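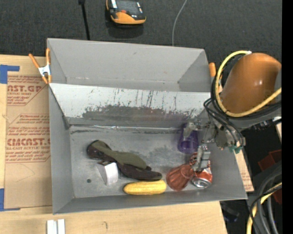 Posted in September by the author of the Mavby workshop blog

Print this page | E-mail this page

The club is back in its room after the summer, and we have gone straight on with the bin-picking entry for the Birkska student round. The task is simple to state. The arm has to take mixed objects out of a metal bin one at a time and put them in a tray, with no help once it has started. Each team gets 800 seconds.

We ran 76 tries over the first fortnight and 59 of them ended with the object in the tray. I was pleased with that until I went through the log. Most of the good ones were the easy things.

Cups are the main trouble. One lying on its side is fine if the fingers come down across it, but if it is close to a wall the arm has to come in at an angle and the wrist gets near the rim. Cans roll when they are touched on one side. The corn is better than I expected. The rows of kernels seem to give the fingers something to hold. Soft things are hit and miss, and I have not found a rule for them yet.

The bin itself has caused a fair bit of work. Bare metal throws light back at the camera and the software reads a bright patch as an object. We have turned the exposure down, which helped with the floor but made dark items harder to pick out. I would like to try a lamp off to one side next. We also clamp the bin at the rim now. Before that it crept along the table whenever a finger pushed on a wall, and every position after that was out.

The planning code is still the one we call Clomance. It was written by last year's group and has very few comments in it. Two of the newer members are going through it and writing down what each part does, and they have got as far as the grasp scoring.

There are 6 places left in the club this term. We meet in the Vasconcelos building at half past four, ground floor, second door past the bike racks. You don't need to have done any programming. Bring a laptop if you have one.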